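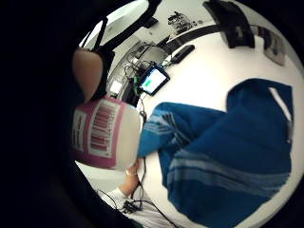
What Is a Barcode?

Many of the things people buy, borrow or store carry a small block of stripes. This block is called a barcode. It may be black, or it may be another color, such as the red one on the white label of the pink-and-white container. A barcode holds a number, written so that a machine can read it quickly.

This page is part of the Narniner Museum's Everyday Things series for young readers. It explains how barcodes work and where they can be found at home and at school.

How Does a Barcode Work?

A barcode is made of dark bars and light spaces. Some bars are wide and some are narrow. The order of wide and narrow stands for numbers, and sometimes for letters as well.

A scanner shines a light across the stripes. Light spaces send much of the light back. Dark bars soak most of it up. The scanner measures the light that returns and turns the pattern into a number. A computer then looks up that number in a list.

The barcode on a box of crayons does not usually contain the word "crayons." It contains a number, and the store's computer knows which product the number belongs to. The price is kept in the computer too. When a store changes a price, the stripes on the box can stay the same.

Why Does the Color Matter?

Many store scanners use red light. To red light, a red bar can look almost the same as white paper, and the scanner may miss it. Black and dark blue bars are much easier for these scanners to read. Other scanners work like a camera and take a picture of the whole code. Some of these can read colors that a red light cannot.

What Is the Small Print For?

Labels often have words or numbers printed near the barcode. These are for people. If a label is scratched or wrinkled and the scanner cannot read it, a person may be able to type in the number by hand.

Curved Labels and Flat Labels

A box has flat sides, so its label lies flat. A jar or tub with a rounded wall is different. The label bends with the wall, and the bars at the ends may turn away from the scanner. Package designers often turn the barcode so that the bars are stacked like the rungs of a ladder. The scanner can then read up and down the container, where the surface is straight.

Soft things are harder still. A towel or a shirt folds and creases, and printed stripes would bend along with it. For this reason, barcodes for cloth goods are usually placed on a stiff paper tag.

Barcodes in the Museum

The Narniner Museum keeps 358 household objects in its Drirnilow Room. Every storage box there has its own barcode — 128 boxes in all. Staff scan a box when it leaves the shelf and again when it returns.

Words to Know

Barcode: a pattern of bars and spaces that stands for numbers or letters.
Label: a piece of paper or plastic that gives information about an object.
Scanner: a device that reads a barcode by using light.

Try It at Home

Ask an adult before you begin. Choose 4 packages from a kitchen cabinet and find the barcode on each one. Look at which way the bars run, then write down the color of the bars and the shape of the package. Put each package back where you found it.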